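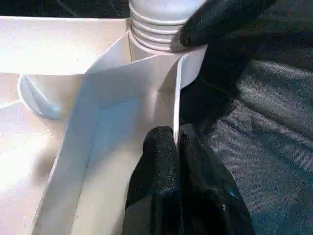

White bottle, white box.

I moved to Mandcombe in June with two suitcases and one idea, that I would finally stop buying things I do not finish. In my old flat I had a cupboard under the sink which I was afraid to open. There were four kinds of glass cleaner, a floor soap that smelled like a hospital, and a bottle of something for silver, although I have never owned silver. When I packed, I gave most of it to my neighbor. She looked at the bags and asked me if I was sick.

So now I write this post about cleaning products, and about the refill shop, because two readers asked me after I mentioned it last time. I must warn you that I am not an expert. My sister is the clean person in our family. I am the one who moves the dust to another place.

The refill shop is called Nelevier and it is on the street behind the post office, between a shoe repair and a place that sells only curtains. You bring your own bottle, they weigh it empty, you fill it, they weigh it again and you pay the difference. The first time I did not understand the system and I filled the bottle before the weighing. The man at the counter was very polite. He went to find the same bottle in the back, weighed that one, and did the subtraction on a piece of paper. I wanted to disappear behind the rice.

What I buy there now is dish soap, laundry liquid and white vinegar. For a small home this is enough. I used to think that each room needs its own product, with its own color, and the bathroom needs at least two. But I have washed the bathroom with vinegar and dish soap the whole summer and it looks the same as before, maybe better near the faucet, where the water leaves white marks. One thing to know is that vinegar is bad for marble and some other stones, so please ask before you use it on a nice counter. Mine is not nice. And never put it together with bleach, this is dangerous for the lungs.

The price is the question everybody asks me. I expected that it would be much cheaper, and it is not. The laundry liquid costs a little less than the one in the supermarket, the dish soap costs a little more. I save money mostly in a different way: I do not walk along the shelf anymore and put in my basket a spray for the oven because it has a lemon on it. I fill 700 grams of laundry liquid and it lasts me longer than I thought, also because I started to measure it. My mother always poured until it "looked right" and I learned this from her. The instructions on the shop's container say 30 milliliters for a normal load. I was using perhaps three times more, and then I complained that my towels were stiff!

My friend Faustine Deschamps does not agree with me about any of this. She lived in Mindalport for a long time, where there was no such shop, and she orders everything by mail, in concentrated form, and adds the water at home. Her argument is that carrying water across a town is silly, and I have to admit it is a strong argument when I walk home uphill with full bottles in my backpack. She gave me one small bottle to try. You put 100 milliliters in a bucket of water and wash the floor. It worked well but I did not like the smell, something between pine and toothpaste. We had a long discussion about it at her kitchen table and finished on the subject of her landlord, as always.

About the bottles themselves. I tried glass first because it looks beautiful in photographs. Then I took a glass bottle with wet hands full of soap, and I do not use glass next to the sink anymore. Old plastic bottles are fine. A wide neck is easier to fill, and a narrow one is easier to pour from, so I keep a funnel in the bag. Please write on the bottle what is inside it. I did not do this with the vinegar, and my guest put it in the kettle believing it was water for tea. He drank some of it from good manners.

I still have not found a solution for sponges. The shop sells a kind made from a dried plant, and it scratches well, but after two weeks mine smelled like a pond. Now I use cotton cloths cut from an old bed sheet and wash them hot with the towels. If you know something better for burned pans, write to me in the comments. I have one pan waiting in the sink since yesterday evening.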